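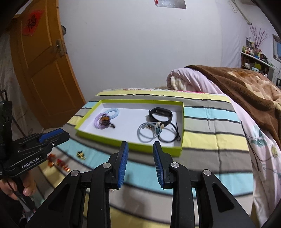

Section 2: Getting the room ready for a comedy night with your Jirna

Right, you've read the unpacking section, your Jirna speaker is out of its bag and you've got a room with chairs in it. Now for the bit I like best! I'm Firouzeh Mousavi, I've run the Sunday night stand-up at the Narner for years, and Plerkden asked me to write this part because I kept ringing them up with complaints about the old one.

Give yourself an hour before doors the first time you do it. After that you'll be quicker (I can do it while eating chips).

What you'll need to hand: the Jirna speaker and its stand, the microphone, the long cable, the mic stand, the power lead, and a roll of cloth tape. The tape isn't in the bag. I've asked.

Placing the speaker

1. Decide where the act is going to stand before you touch anything else. Pick a wall with no door in it and no toilets behind it. A comic can survive nearly anything except people squeezing past them with wet hands.

2. Put the speaker stand to one side of that spot and slightly in front of it, so the speaker faces the audience and the microphone stays behind it. If the mic ends up in front of the speaker you'll get that awful howl.

3. Open the legs until the crossbar sits level, then tighten the lower knob.

4. Lift the speaker on with a second person. It's heavier than it looks, and the socket underneath is fiddly to find when your arms are shaking.

5. Raise the pole until the speaker is above the heads of the seated front row. Push the locking pin all the way through the hole, then tighten the upper knob as well.

Caution: never raise or lower the pole without one hand holding the weight. With the pin out it will drop, and it'll do it fast.

6. Leave at least 900 mm between the stand and the nearest chair. People lean back when they laugh, and they stick their legs out, and they put pints in silly places.

Plugging in

7. Check the power switch on the back is OFF and the main volume is turned fully down.

8. Run the power lead along the wall and tape it down wherever anybody could walk over it.

9. Plug the microphone cable into channel 1. Channel 2 is for walk-on music, so keep it free even if you swear you won't be using any. You will be by your third show.

10. Switch on and wait for the green light to stop blinking.

11. If the display asks for a code, enter 3175. It comes set that way from Plerkden and you can change it in the Lock menu (see Section 4). Please do change it if your speaker lives in a pub.

Note: the display goes dim after a while to save power. The speaker's still on, so don't start pressing things!

Setting the level

12. Turn the channel 1 dial to the middle. Stand where the comic will stand, hold the mic close to your mouth, and talk. Don't say "one two, one two" in a small polite voice. Tell it about your day, and get a bit cross about something.

13. Get a friend to bring the main volume up slowly while you talk, until they can hear every word from the back row. Then have them go up a touch more. An empty room is livelier than a full one, and all those coats soak up sound.

14. Now shout once. If the red light flickers, that's fine. If it stays lit, bring the channel dial down a little and try again.

15. Set the Tone switch to Speech. The Music setting adds a lot of bass, and it makes everybody sound as though they're performing from inside a wardrobe.

Hamidreza Ghaffari, who does our sound most weeks, likes to set the level with the bar fridge running and the door propped open. I used to think he was being fussy, but he's right, so do it with whatever noise your room makes on the night.

Caution: don't leave the mic lying on top of the speaker between acts. Put it back on the stand or switch it off.

If it howls

Turn the main volume down first, then work out what's wrong. Usually the comic has wandered in front of the speaker or is cupping their hand round the top of the mic. A cross of tape on the floor fixes the wandering. For the cupping you'll just have to have a word.

If it keeps happening, angle the speaker a bit further from the wall. We had a dreadful time at the Ebrahimi, where there's a big mirror behind the stage, and hanging a curtain over it sorted us out in one evening.

Running on the battery

A full charge lasts up to 14 hours at speaking volume. Play loud music through the interval and you'll get far less. Charge it the night before, with the speaker switched off, and keep the power lead in the bag anyway.

Packing down is in Section 3. Let the back panel cool before you put the cover on.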